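Search papers, authors, keywords Go Advanced

June
Tapio Kokkonen and Hanne Suominen

4. Stain complaints and the choice of pale stone

4.1 What the records hold

The repair records from the Grerncombe housing company came to us as one long list, 2330 entries, all kitchens, no bathrooms. Entries are short. Often a single line: "ring by sink, tenant says lemon." Some give the type of stone, most just say "counter" or "light top". We went back to the building plans to fill in the rest. Where the plans and the entry disagreed we kept the plan, except in the Usora block, where the plans were never updated after the refit and the entries are clearly the better source.

Laminate and steel counters were left in for comparison. They bring in few complaints about looks and many about seams, swelling and loose edges. Stone is the other way around. Almost everything filed against marble is about how it looks, and very little of it stops anyone from cooking a meal. This matters for cost. A swollen seam gets fixed or it gets worse. A dull ring can be left for years, and many were.

4.2 Etching is not staining

The two get mixed up all through the records and, we think, in a good part of the earlier writing too. A stain is something that has soaked in. Coffee, oil, beet juice, rust from a wet can. An etch is a loss of polish where acid has met the stone, and no amount of scrubbing brings it back - scrubbing with the wrong powder spreads it. Tenants call both "a stain". So do the repair crews, mostly.

We re-read every marble entry and sorted by what was blamed. Vinegar, citrus, wine and tomato went to etch. Oils, dyes and metal went to stain. Wine could sit in both and we put it in etch after some back and forth. Entries with no cause named were set aside and are not in the tables. Reader should bear in mind that tenants name the cause after the fact, and that lemon may be taking the blame for a few things it did not do.

Sealer helps with the second group only. This was known to the suppliers, Keskinen among them, and it is printed in their care sheet, but the sheet was handed over at move-in with the rest of the papers and few of the tenants we talked to remembered seeing it. Several had re-sealed a counter at their own cost to cure a ring. It did not, and could not have.

4.3 Veining and what people notice

A plain white slab shows everything. A slab with some movement in it hides a good deal, and we expected complaints to drop as veining got heavier. They do, but unevenly. Gray veining gave no real gain for coffee and tea marks. Tan and brown veining did, the marks being near enough in color that people lived with them. Rust was the odd case. In slabs with rusty lines of their own, tenants sometimes reported the stone itself, and crews were sent out with cleaner to take off what the quarry had put there. At least one visit ended with the polish gone from a hand-sized patch and the line still in place. Figure 7 shows the pale, fine-veined type in question.

The Otach flats had this type all through the building. Seven households let us come back for a second talk, on a Sunday, in thier own kitchens. Asked to point out damage, most began with a vein. Some were sure it had grown. We had no earlier photos to check against, and did not argue.

Refinishing was quoted at up to 900 per counter, which no tenant had been willing to pay and the company would cover only at change of tenancy. So marks pile up over a long stay and vanish from the records all at once.

Figure 7. Cream marble countertop with faint light tan and rusty brown veins, computer rendering.

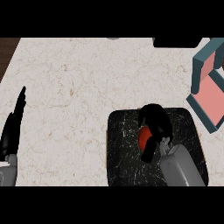 For the company the simple step is a walk-through at move-in, with the veins pointed out and noted on the form. Cheap, and it would of removed a fair share of the rust entries. Whether it would change the lemon entries is harder to say - those depend on habits, and on cutting boards.

Related items
Sealers and soft stone: a short review
Wear on rental kitchen fittings, part 2
Move-in papers and what tenants keep
Sink edges, seams and standing water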